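Home Archive Reading Notes Maps About Contact

Notes on the Natport customs ledgers, part 3

I am back to the Natport ledgers after a long gap. The last post covered the binding and the page numbering. The subject now is the salt duty, and in particular the entries made in the winter when the duty was collected twice.
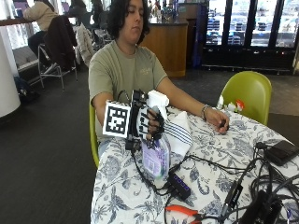
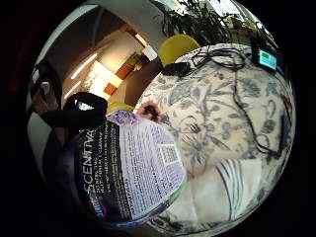 The standard account comes from Brayan Cabrera, whose short history of the port is still the only one in print. Cabrera holds that the second collection was a fraud run by the Huamán family, who leased the customs house and kept the books. The family had the means. They paid a fixed rent for the lease and kept whatever they took above it, so every extra sack on the page was profit.

My problem with this is the handwriting. The December entries are in two hands. The first is the ordinary clerk, who writes a narrow, upright script and closes each column with a double stroke. The second is wider, leans right, and uses a long s in places where the first clerk had given it up. If the Huamáns were padding the accounts, I would expect the false entries to copy the regular clerk as closely as possible. They make no attempt at it. The second hand even starts its own column.

There is also the matter of rates. The first hand charges 13 coppers a sack. The second charges three. A forged entry at less than a quarter of the legal rate is a strange way to steal.

I think the second column is a harbor toll, not the salt duty at all. The neighboring port of Pledon charged a toll of this kind on every boat that wintered inside its wall, and its clerks assessed it by cargo, using sacks as the unit. When the wall at Pledon failed, its salt boats had to go somewhere. Natport was the nearest safe water. The total in the second column comes to about 300 sacks, a believable load for a small winter fleet.

The weak point is the heading. Both columns sit under the single word "salt," and there is no mention of a toll on the page. Cabrera makes a good deal of this. But the heading is written once, at the top left, over the first column only, and the rule that carries it across looks to me like later ink -- the same brown used for the repairs to folio 20. I have seen only the copy, so I would not put much weight on color.

One source could settle it. The Dundano papers include letters from a salt merchant who wintered at Natport and complained at length about what he paid. The printed selection leaves out most of the money talk. I have written to ask for the full text of the winter letters, and part 4 will wait until I have read them.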